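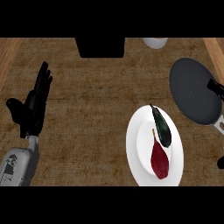 I'd wanted to get to the Astumside furniture fair for years, and this April I finally made the drive. It's held in the old Jerkby mill, with 36 stalls spread over two floors (wear comfortable shoes!). I went in looking for a kitchen table and came out with opinions on tabletops I never had before. My favorite look by far is a brown top that's gone blotchy and streaky in the middle, all tan and ochre, with paler orangey wood down the left and right sides. My husband says it looks like somebody spilled tea on it. He's wrong - it's gorgeous, and I'd have one at home tomorrow.

Parking was 7 dollars, cash only, so bring some. We started upstairs with the chair people from Jacquet, who let you watch them weave a seat from start to finish. It took 24 minutes and I stayed for all of it. They also do repairs, and I'm going to send them my grandmother's rocker once I figure out how to ship the thing.

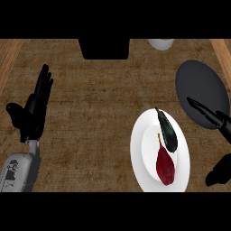 Downstairs was more crowded and a lot louder. Fleda had the biggest stall, mostly finishes and waxes, with little sample boards you could rub with a rag. I bought two tins of the dark wax and my coat still smells like it. The lady there told me to go thin and wait overnight between coats, and to skip the spray polish completely.

Lunch was soup and a roll from the van in the yard, pretty good, though the line was long by noon. We left at three with the wax, a stool and no table. Next year I'm measuring the kitchen first.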